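Jerkby Fort

Jerkby Fort is a ruined coastal fortification on a low headland at the mouth of the Pliltton River, a short walk downhill from the village of Jerkby. It was built to protect the harbor from an enemy that never arrived, and it was later damaged by its own garrison, the salt trade, and a dance hall. The surviving parts include the seaward wall, two of the original four towers, a vaulted powder store, and a cistern that still holds water whether or not anyone wants it to.

Location

The fort stands on a shelf of gray limestone with the river on one side and open sea on two others. The fourth side faces a marsh, which the builders considered impassable. Local people crossed it every day with goats. The headland is 89 feet above the water at its highest point, where the Lookout Tower stands, and slopes down toward the old landing stage.

The road from the village follows the line of the supply track. It floods at spring tides, and a second path along the ridge is used when it does. Both paths meet at the gatehouse, where there is a bench and a sign pointing to a third path that washed away.

Name

Older maps call the place the Castle at Pliltton, though the village of Pliltton is on the other bank of the river and has never been very pleased about the arrangement. "Jerkby Fort" appears in harbor records once tolls began to be collected there, and it was adopted by everyone except the residents of Pliltton, who still say "the Castle" and give directions accordingly.

History

A watchtower stood on the headland as early as 1314, when a harbor roll records payment for timber, rope, and "one man to look." Nothing of this tower is visible. The historian Thirumalai Pai has argued that its foundations lie under the present Lookout Tower, on the grounds that there is only one place on the headland from which a person can see anything.

The stone fort was begun in 1429 by the Taletti family, merchants who had acquired the harbor rights in settlement of a debt. Work went slowly. The Talettis paid their masons by the length of wall completed, and the masons responded by building a very long wall. The result is the odd zigzag on the northern side, which was admired by later military writers as an early experiment in flanking fire. Pai's reading of the account books put an end to that, although the guidebooks have been slow to notice.

The fort was under siege once, for nine days. The attackers were a rival branch of the same family, and the matter was settled by a marriage. During the celebrations the garrison fired a salute from the eastern tower with too much powder and brought down the upper floor. It was the heaviest damage the fort had taken in its working life.

As guns improved, the walls became less and less useful, and the garrison shrank to a gunner and his household. The last gunner kept bees in the gun ports. After his death the buildings were leased to salt dealers, who used the vaults for storage. Salt worked its way into the stone and the lower courses of the inner wall began to flake, a process that continues today.

In the early twentieth century the courtyard was roofed in iron and opened as a dance hall. The southwestern tower was taken down to make room for a bandstand. The roof blew off in a March gale after a few seasons and landed mostly in Pliltton, where parts of it can still be seen on sheds.

Layout

The plan is an uneven rectangle with a tower at each corner, or it was. The gatehouse is on the landward side and has a pointed arch, a groove for a portcullis, and no evidence that a portcullis was ever fitted. Visitors pass through a bent entrance, designed so that attackers would have to slow down and turn, and which has the same effect on strollers.

The powder store is the best-preserved room. Its vault is built of small, tightly fitted stones, and its only window is a slit covered by a later grille. A niche by the door held the lamp, on the outside, which suggests that at least one person involved had thought about it. Beside it is a narrow stair to the wall walk, with steps of such uneven height that some writers have called them a defensive feature. Others have pointed to the masons again.

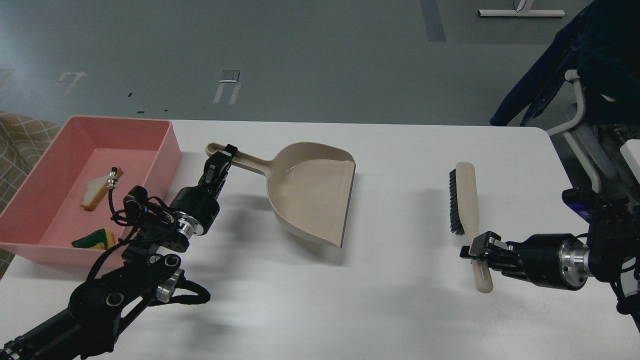
The cistern lies beneath the courtyard and is reached through a hatch near the old bandstand. It was fed by channels cut along the wall tops, several of which still run. The architect Siham Nseir, who surveyed the site, found that the channels had been laid to a more accurate slope than anything else in the building. She suggested that they were the work of a different crew, and the idea has been generally accepted without much argument from anyone.

Conservation

Work on the ruins has come in bursts. The first campaign, led by the engineer Chak-lun Chuang, propped up the seaward wall with concrete buttresses. They are solid, effective, and widely disliked. A later proposal to face them in limestone was dropped when it was found that swifts had begun nesting in the gaps.

A second campaign dealt with the salt. Layers of wet paper pulp were applied to the inner wall to draw it out, then peeled away and replaced. The method works slowly, and the stone conservator Haoran Fang has described the wall as "mostly cooperative." The eastern tower was given a timber floor at the same time, set back from the masonry so that the broken edge left by the salute can still be read from below.

The fort reopened to visitors on June 27, 2021, after the wall walk had been fitted with a railing. The older section of walk beyond the Lookout Tower remains closed.

In local culture

The siege is the subject of a long comic poem by Peng, a Jerkby schoolteacher who published under a single name and fooled very few of his pupils. It gives the bride most of the good lines. The composer Chia-hao Hsiao later set parts of it for voice and brass band, including the explosion, and the piece is played in the courtyard in summer when the weather allows.

Pliltton holds its own celebration on the opposite bank, usually on the same evening and with a larger band.

See also

Harbor tolls at Jerkby
Taletti family
Pliltton ferry dispute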